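Evening, January

Spent most of today on cups again. Bình Thân and I did the morning session and Noemi took over after lunch while I went through the recordings. We are still trying to find out whether demonstrations that begin with the cups lying over teach the policy more than demonstrations where everything begins upright. Noemi's view is that they do. Mine is that we haven't measured it properly yet.

Total collected on the upright set is 3000, which was finished before the holiday. The tipped set stands at 176 after today. I had hoped for more, but I threw out 15 of this morning's because the fingers closed on the rim at a bad angle and the cup spun when it was lifted.

Afternoon

Changed the method slightly. Instead of laying every cup down, we now leave one standing among the others, so the policy has to choose which ones need turning up and leave the other alone. The mouths also point different ways from one start to the next. The mugs with handles are slower to do than I expected. If the handle is underneath, you have to decide whether to roll the mug first or come at it from the open end, and Bình and I do it differently. I wrote both ways down and we will each keep to our own for now, with a note in the log of who did which.

The patterned cloths stay on for the whole tipped set. Graham wanted plain ones, but the test table at Virkmont is cluttered and I would sooner train on clutter. 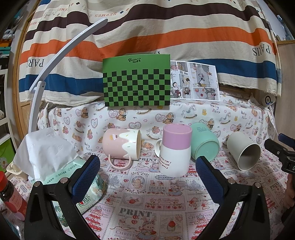
Result so far

Ran the small comparison on the Varkow arm before tea. The policy trained on upright starts only could not right a fallen cup at all. It went to the correct place and closed, then pushed the cup along the table. With the tipped set mixed in, it managed up to 5 in a row before dropping one. The drop was on a mug, with the handle underneath. That is a small test and I would not show it to anyone outside the group, but Graham has asked for a paragraph and I will send him one with the caveat at the top.

Still to do: repeat the comparison with the cups in new places, and ask Jalen whether he can relabel the early recordings. Myrtle wants the blue pads checked for wear before we go on. I said I would look first thing.

Home by seven. Soup, then bed.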